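Workshop Tips: Recording Good Examples at a Small Table

Many readers of this page now have a small teaching arm at home or in a shared workshop, and they ask how to prepare the table for recording. I have done this for two winters, first in my kitchen and later in the workshop at Todgate. My English is not perfect but I hope the tips are clear.

Choose a dull table. A pale top with a plain wall behind it is good. In my first month I recorded on a tablecloth with small flowers, and the model learned the flowers very well and the cups very badly. All 400 of those recordings I had to put away.

Wipe the table before each round. Crumbs and small spots are easy to forget, and a dark spot that stays in the same place for a whole evening can become a sign for the model. A damp cloth with a little vinegar is enough for most tops. Let the surface dry fully, or it will shine under the lamp.

Light from one side only. I keep one lamp to the upper right of the table and close the curtain. Soft shadows are no problem. Two shadows from one thing are a problem, at least with the Sindov software that I use.

Start with few things. A tray, one small thing to put on it, and one taller thing beside it are plenty for a first task. Kitchen things are cheap and easy to replace: bottles, caps, lids, egg cups. Keep a shoe box for them, so that you do not go hunting in the recycling each time.
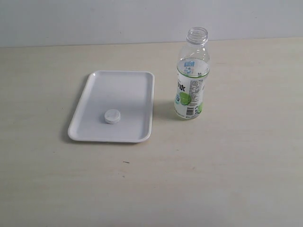
Workshop Letter, No. 7, page 494

White on white is difficult, so do it on purpose. A white tray with a small white round piece on it gives almost no contrast, only a little shadow at the side. If all your examples use a red piece, the model will look for red. I record half of each task with pale things and half with colored things.

Clear bottles are harder still. The camera sees through the plastic to the wall. Leave the label on for the first rounds, it gives the model something to hold on to with its eyes, if I can say so. Later you can soak the label off in warm water and record again. Rinse a milk or yogurt drink bottle well the same day, because in a warm room the smell comes quickly.

Move the tray between examples. Turn it so the long side goes away from you, then across, then a little crooked. Put the bottle left, right, near, far. I throw a die for this. When I choose by myself, I always choose the same three places.

Write down what you changed. One line in a notebook for each example: tray, piece, bottle, lamp. My notebook has more than 1,741 lines now and it saved me twice when the files were mixed.

Keep the bad ones, but apart. If you drop the piece or the arm knocks the bottle, mark the recording and put it in a second folder. The Adell guide tells to delete them. I do not agree, they are useful for checking later.

Stop when your hand is tired. Examples made after nine in the evening are slow and shaky, and the arm will copy this.

For trays that slide: a thin sheet of shelf liner under the tray, cut a little smaller so it does not show. The Bassi kind is fine and it washes in the sink.

Next page: how to clean sticky fingertips on the arm without taking off the rubber.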